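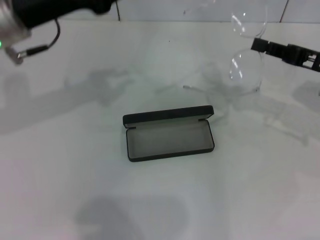 Spectacle case

A spectacle case, also called a glasses case, is a small container used to store and carry spectacles when they are not being worn. Its main purpose is to protect the lenses from scratches and the arms from bending. Cases are usually supplied with a new pair of glasses, but are also sold separately.

Types

Hard cases have a stiff shell, often of metal or moulded plastic, covered with leather, cloth or a printed film. The clamshell is the most common form. Its two halves are joined along one long side and held shut by a spring in the hinge, a magnet or a press stud. Hard cases give the best protection against crushing but take up more room in a pocket.

Soft cases include slip-in sleeves, open at one end, and drawstring pouches. They guard against scratches and dust but offer little defence if sat upon. Many pouches are made of microfibre and double as a cleaning cloth.

Folding cases are made from flat panels joined by flexible covering material. They form a triangular tube in use and lie flat when empty.

Lining

The inside of a hard case is normally lined with felt, velour or flocking, a layer of short fibres glued to the shell. Grit caught in the lining can mark lenses, and opticians generally advise brushing the case out from time to time. Linings may come loose at the hinge after long use.

History

Early cases were made of wood, horn, bone or boiled leather, and some were hung from a belt or girdle. Silver and shagreen cases were later carried as a sign of wealth. Pressed steel shells brought the price down, and plastics largely replaced wood and horn during the twentieth century.

Local manufacture

Case making was a minor trade in the town of Kusstead, where the Farley works employed nearly 200 people at its height. Its best-known product, the Travix, was a steel clamshell sold in 14 colours. A collection of 2,480 cases from the works is kept at the town museum, with 4 display cabinets open to visitors.

See also

Eyeglass chain
Lens cloth
Contact lens case

Page last edited 2020-06-17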